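Citrus Bagging and Table Storage, release 4

Maintainer: Latifa Belhaj
Object list and setup: Driss Fahmy, Jaqueline Lozano
Annotation guide: Anas Ghoneim
Last revised: January 2026

Summary

This release covers small household storage work on a tabletop: fruit in clear plastic bags, a lidded box, and an open basket. It contains 1857 episodes. The objects are ordinary kitchen goods of the kind sold in any housewares aisle, and most of them can be replaced from local stock without changing the labels.

The release replaces the earlier Gemeo object list, which had no bagged produce. Box and basket labels are compatible with that list. Bag labels are not, and should be read only with the guide included in this package.

Contents

episodes/ – one folder per episode, named by a running number
objects/ – one text file per object, with class name and notes
labels/ – episode labels in CSV, UTF-8, comma separated
guide/ – annotation guide and the list of known problems
CHANGES – edits by release

Objects

storage_box. Plastic, translucent white body, light blue lid, white carrying handle across the top. Blue label on the body. The lid and body are one object unless the lid is fully off, in which case the lid takes the class box_lid.

mesh_basket. Teal plastic, rectangular, open at the top, with small square holes in the sides and bottom. It has no lid class.

clear_bag. Transparent plastic bag. The bag and its contents are labeled separately whenever the contents can be told apart through the film.

orange. Whole fruit. Peel texture and size vary between pieces, and no attempt was made to match them.

tongs. Metal. Labeled in every episode where they are on the table, including those in which they are not used.

Layout

The table surface has a dark gray stone pattern and is closed in on three sides by pale floral fabric. The box normally stands at the back left and the basket to its right. Bagged fruit goes between them or in front of them. Exact placement is not fixed, and the setup sheet only asks that the box handle be reachable from above.

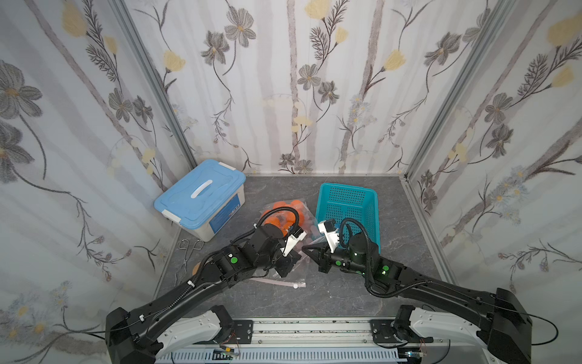
Bagged fruit

Clear film caused most of the label disagreements in review. Glare can cover part of a fruit, and a fold can make one orange look like two. The rules below were written by Anas Ghoneim after the June review and apply to all episodes in this release.

1. Outline the bag by its outer film, including loose corners and any flat, unfilled part.
2. Outline each orange by its own edge as seen through the film. Do not follow the fold.
3. Where two oranges touch, draw the border along the contact line. Do not leave a gap.
4. A bright reflection on the peel belongs to the orange. A reflection on empty film belongs to the bag.
5. If the number of oranges is unclear in a close view, take it from a wider view of the same episode and set count_source to "wide".

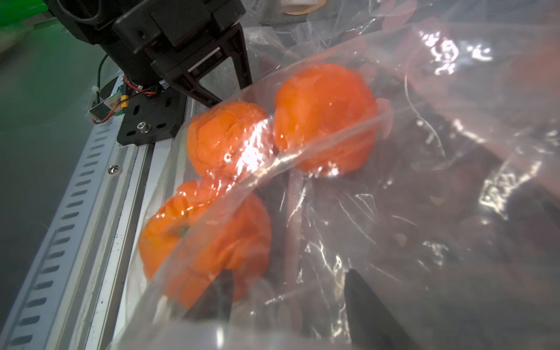 Rule 5 was applied in 100 episodes. In a further 26 the count could not be settled from either view, and the field is left blank. Blank means unknown and must not be read as zero. The label loader written by Roscoe Crenshaw keeps blanks as they are; other CSV readers may convert them without warning.

Label fields

episode – integer, matches the folder name
object – class name from objects/
state – open, closed, in_container, on_table, unknown
count – integer or blank, used for orange only
count_source – close, wide, or blank
note – free text, may be empty

The state field describes the object at the end of the episode. A box is "closed" only when the lid is seated and both latches are down. A lid resting on the body with a latch up is "open".

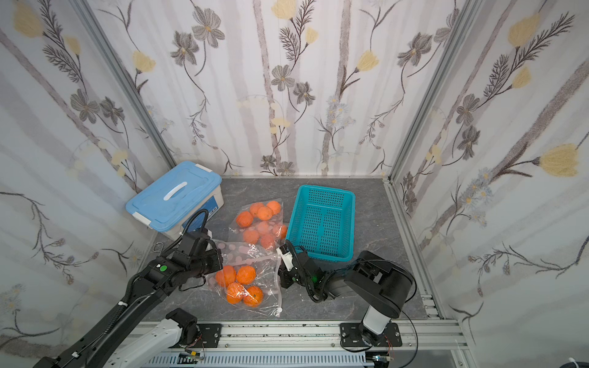 The value "unknown" is used where a latch is hidden from every view. For the basket, "in_container" is never used, even if it has been placed partly under or against another object. Items hanging over the basket rim are "in_container" when more than half of the item is inside.

Known problems

– Blue box labels were not transcribed. Text on them should not be used as ground truth.
– Strips of loose plastic on the table have no class and are unlabeled.
– The teal basket is sometimes called green in the note field. Both words refer to the same class.
– The flowers on the fabric are occasionally picked up as objects by automatic pre-labeling. Remaining cases can be reported by episode number.

Versions

4 – bagged fruit added, box_lid split from storage_box, new guide
3 – tongs added, Kołodziej naming scheme dropped
2 – state field added
1 – first internal list, kept under the name Bavness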